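8 August 2023

Up before six again. The heat hadn't gone down overnight and the tomatoes needed water, so I did those first and then the beans. Lost two more plants to the blight. I pulled them and put them in the trash, not the compost, as Ivan Vasylenko told me to last month.

Picked 26 pounds of plums off the back tree by ten. There must be that much again on the high branches, but I'm not going up the ladder alone after what happened in July.
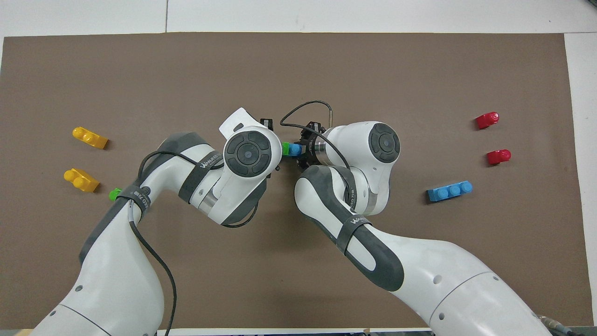
Weighed everything on the porch and sorted out the split ones for jam. Myroslav Nazarenko came by with the jars he owed me and stayed for coffee. He says the Gatosow market raised its table fee to 70 dollars for the season. That's too much for the little I bring. I may share with Cathal Ó Riain if he still wants to, though he is slow about calling back.

Made the first batch after lunch. It took longer to set than last year's and I used more sugar than I meant to. Got nine jars and a little left over, which I had on bread for supper.
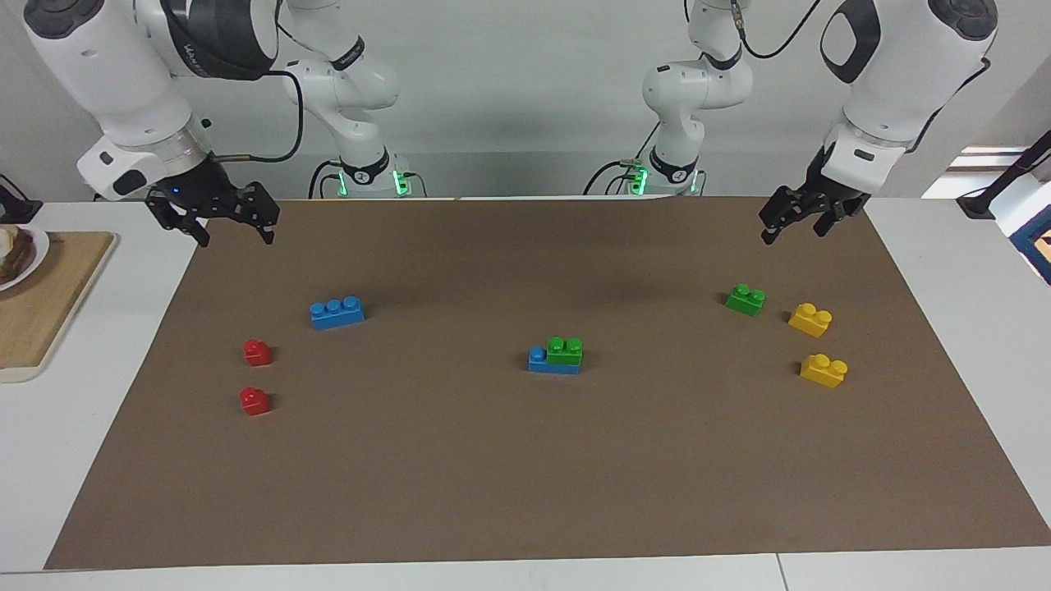
Spent the evening on the seed order for fall. Kale, two kinds of spinach, and garlic if Moroz has the hardneck in stock. I want to stop guessing at the spacing, so I'm going to plan the beds on the kitchen table this time. Brown paper spread out flat, like the sheet with the toy bricks on it, would do fine, and I could move a few bricks around for the beds until the paths come out wide enough. The old plan was in pencil on the back of an envelope and I can't read half of it.

Called Vsevolod about the ladder. He can come tomorrow after four. Need to buy lids and more sugar before then.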